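# Loading a dish rack: tips from the Brinness bench

Most of the advice on this page came out of a research job. Joonas Kettunen and I spent the spring teaching a pair of robot arms to put cups and bowls into a rack, and the habits that helped the arms have helped in my own kitchen. 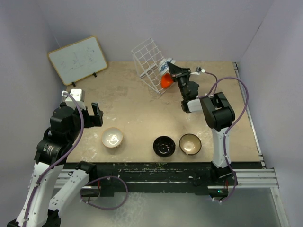 The method was plain. A person guides the arms through the job, the movements are recorded, and a program learns to copy them. We recorded 893 runs in all. The first 600 were done any old how, with each of us loading the rack in whatever order we fancied. For the rest we agreed on one order and kept to it.

A program trained only on the tidy runs did better than one trained on everything. Over 40 trials each, it dropped fewer bowls and stopped less often halfway to the rack. Jouko Tikkanen repeated the test in Celbridge in April and got much the same.

What we kept to:

- Cups first, bowls after. A cup tipped on its side takes up little room and can be nudged along later.
- Pick up a bowl by the rim, on the side nearest the rack.
- Leave a finger's width between bowls on the worktop. Two that touch tend to move together.
- Use the left hand for things on the left. Passing across is slow — and it is where most of our drops happened.
- If a cup lands badly, take it out and place it again. Pushing shifts the whole rack.

Shiny black bowls gave the program the most trouble. A matt cloth under them helped a little. We haven't tried glasses yet.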